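November 2020 – glaze notebook, Gollport workshop

Starting again on the satin white. The May batch crawled on the rims and I never wrote down why, so this time everything goes in here, including the dull parts.

Base is the old Tomton recipe with the clay portion split, half raw and half calcined. Mixed dry, then added to water and left overnight. Sieved twice. The second pass took forever and left a spoonful of grit on the mesh, which I threw out.
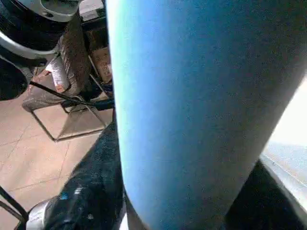 ## Tiles

Made 15 tiles from the Cheon stoneware and 15 from the Utametti white body. All bisqued together on the middle shelf. Dipped for a count of three, with a second dip on the top third only.

The Cheon tiles took the glaze evenly. The Utametti ones pulled water fast and the coat went on thick, with pinholes at the line where the dips overlap. Rubbed half of those down with a dry finger once the coat was chalky and left the rest as they were.

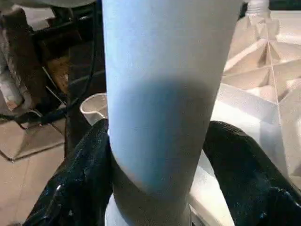

Marked the rubbed tiles with an R on the back in iron wash. Bucket weighed in at 157 g per 100 ml, heavier than I wanted. Thinned it a little at a time to get down to the usual 150 or so – write the number on the lid, please, if you add water.

Cooling matters more than I gave it credit for in May. Plan is to fire to cone 6, drop quickly at first, then slow down to 89 degrees an hour until the kiln is well past the matte range. Last time I let it crash and half the load came out glossy. 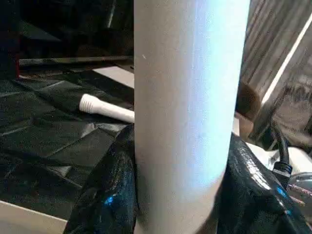

## Results

- Cheon, single dip: good. Soft surface, no crawling.
- Cheon, double dip: slightly milky, still usable.
- Utametti, rubbed: fine except for two pinholes near the foot.
- Utametti, not rubbed: crawled at the overlap, same as May.

So the crawling looks like thickness on the thirsty body. Could also be dust, as I didn't sponge any of the tiles first. Next round gets sponged, and the Utametti bisque goes a cone hotter. 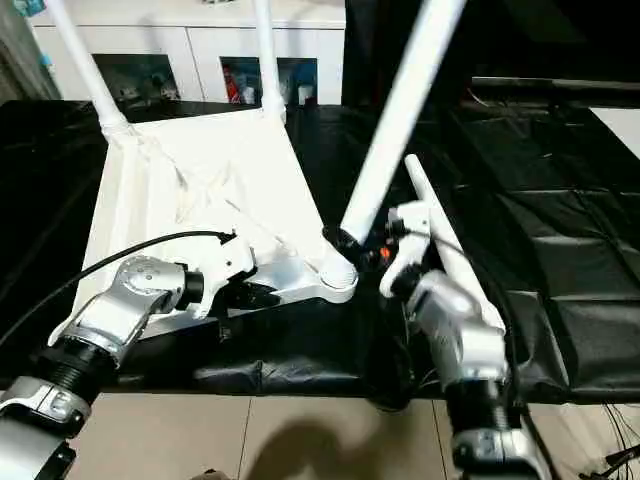

Note added by the next bench: sponge them the day before, or the bisque is still damp at dipping and the coat goes on too thin to judge.

Will do. Opened the kiln at about 300 once and lost a shelf of bowls, so the lid stays shut until morning. Need more calcined clay before the next batch.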